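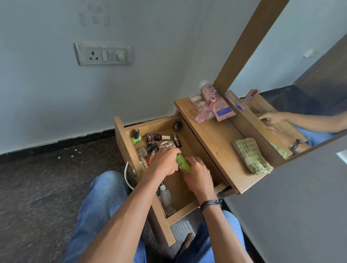 Dressing table drawer with cosmetics

Main page – Contents – Furniture – Random article

A dressing table is a low table with one or more drawers, used for grooming and for keeping small personal things. In many homes it stands in the bedroom, near a window.

History
The town of Bavamley was known for its dressing tables. The first workshop, Menon, opened with 6 carpenters and sold mostly to families in the valley. In its best year the town produced 3,887 tables, and the majority went by river to Birutton. According to the local historian Kartini Sutanto, the early models had no mirror – the buyer hung one on the wall.

Construction
The drawer traditionally ran on waxed wooden strips. Later makers changed to metal slides, which open more smoothly but need screws of the right length. 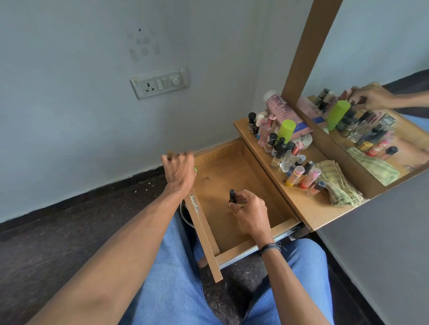

Open wooden drawer with a metal slide

The Eretti type has a shallow drawer and a top of 7 boards glued together. It was never made in large number, and repaired pieces are more common than original ones.
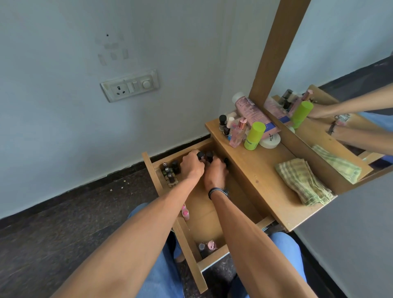
Collections
The Bavamley town museum keeps 2,000 drawings from the workshops. They are shown to visitors in September.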